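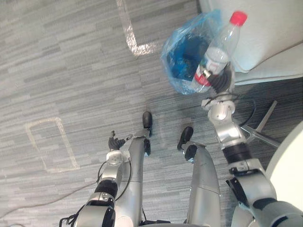
Where do plastic bottles go if they still have water in them?
Empty them in the kitchen sink first, cap back on, then into the blue bag. Full bottles split the bags and we get wet carpet.

FLOOR AND WASTE CHECK, Lurmont building, 2nd floor
Tuesday, before 9

1. Bin liners fitted, edge folded over outside. OK
Comment: use the Perrin blue ones, the thin ones tear at the seam. 33 left in the box, reorder at 20 pls.

2. Bottles and cups off desks and floor. PARTLY
Comment: window side fine. Two bottles under desks by the printer, binned. Caps roll, check under chairs.

3. Bins clear of walkway. FIX
Comment: keep them tight to the furniture, 45 inches of clear path behind the chairs. Was less than that at the Ellus end. Moved it, will recheck.

4. Carpet tiles flat, no lifted corners. OK
Comment: walked all of it. One soft edge near the door, pressed down, watch it. Striped grey hides a lot so get down low and look along it.
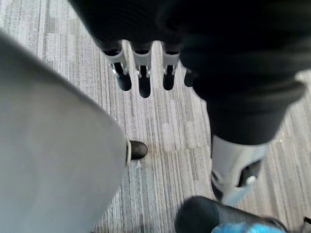 5. Bits on carpet. FIX
Comment: crumbs and flecks again, mostly near the seats. Vaccuum with the small head, the big one misses the tile joints.

6. Cables off floor. PARTLY
Comment: thin grey one still lying across the carpet. Spare lead coiled and back in drawer.

7. Footwear. OK
Comment: closed toe only when shifting bins or furniture. No socks, no sandals, been said before.

8. Full bags out to the Batelholm dumpster. NOT DONE
Comment: gate locked at 8:30. Bags tied and left inside back door, more than 200 bottles in there so take 2 trips. Don't drag them.

Recheck items 3, 5 and 8 after lunch. Intial the sheet on the door when done.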